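Cutting room notebook, August

Side A of the Zevetti reissue, second lacquer. Started 10:40, lathe warm since 9. Room steady all morning.

First lacquer rejected on playback. Tracks 1 and 2 fine, track 3 has a spit on every hard "s" from the second verse on. Source is the flat transfer Henrike Dreßler made from the quarter-inch, not the digital master used on the earlier CD. She wants to stay on the flat transfer and I agree. The CD master is about 4 dB louder and has nothing above the vocal left to work with.

Changes from lacquer 1 to lacquer 2:

De-esser threshold down 1.5 dB, track 3 only. Left alone on 1, 2 and 4.
High-frequency limiter unchanged.
Elliptical crossover raised one step for the floor tom at the top of track 4, which sits hard left on the tape and was pulling the groove too shallow.
Overall level down 0.5 dB. The side runs long and there was too little land left before the lead-out.

Pitch computer preview checked against the stopwatch before starting. Agreed both times.

Cut ran clean. Chip suction normal, no thread on the stylus at the end of the side. Inspected under the microscope at four places: lead-in, the gap after track 1, middle of track 3, last modulated groove. Walls clean at all four. At the middle of track 3 the lands are tight but there is no contact. Did not play this one back, it is the one going to plating. Cut the same passage of track 3 on a scrap 12 inch with the same settings and played that. The spit is gone on the conical and just audible on the elliptical if you know where to listen. Acceptable.

Stylus hours: sheet said 28 before today, add this morning's two sides' worth. The next one in the drawer is the last. Ordered more.
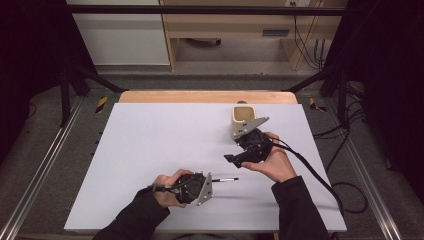

White board on the bench, pen held in the left-hand gripper.

Matrix numbers. Donnie MacKinnon sent the revised label copy at noon. The catalog number has lost its suffix, so the scribe in the dead wax has to match the new form, without the "R". Lacquer 1 had the old form and is scrap anyway. Lacquer 2 is correct. Side B is not cut yet, so no harm done. Told Donnie that any further change to the number after today means a recut at their cost, and got a yes by email. Printed and filed with the job sheet.

Run size from the same email: 1,571 black, 200 clear, both from the same stampers. An odd number for the black because it is preorders plus whatever the shops asked for. Feng-yi Kan at Stirnero says one stamper set per side will cover it, but wants a second set grown from the mother before the clear goes on the press. Clear shows everything. No objection here.

Side B, prep only. Four songs and the hidden one. The band want the hidden track after a locked groove, so the listener has to lift the arm and put it down again. Nneka Bassey marked the tape log with the gap she wants. Tried the spacing on a scrap. With the locked groove at the requested radius, the hidden track ends too close in and the top end falls apart over the last minute. Options:

Move the locked groove outward by tightening tracks 5 and 6. Costs about 1 dB.
Drop the hidden track another 1 dB on its own and roll off gently at the top.
Put the hidden track at the end of side A. No room, see above.

I prefer the second. It is voice and one guitar, and a quieter level suits it. Sent Nneka a transfer of the scrap both ways, labeled 1 and 2 with no comment.

Other things:

The Bralell monitor on the right is buzzing again around 180 Hz. Swapped the speaker cables left to right and the buzz stayed with the cabinet. Tightened the driver screws, two were slack. Better, not cured. Check the port next.

Nipon Suksawat asked for the test tone disc back. It is in the tall cabinet, second shelf, in a plain sleeve with no label. Put a label on it.

Pan single (the 7 inch): test pressings arrived at 3 pm, five copies. Played one, both sides. Side A is good. Side B has a swish once per revolution through the intro, heard on the second copy as well, so it is not a one-off. Could be off-center or could be in the stamper. Measured the hole on both copies and centering is inside tolerance. Holding approval until the other three have been played.

To do: side B lacquer once Nneka answers. Box and foam for side A, courier pickup 8:30. Clean the suction jar.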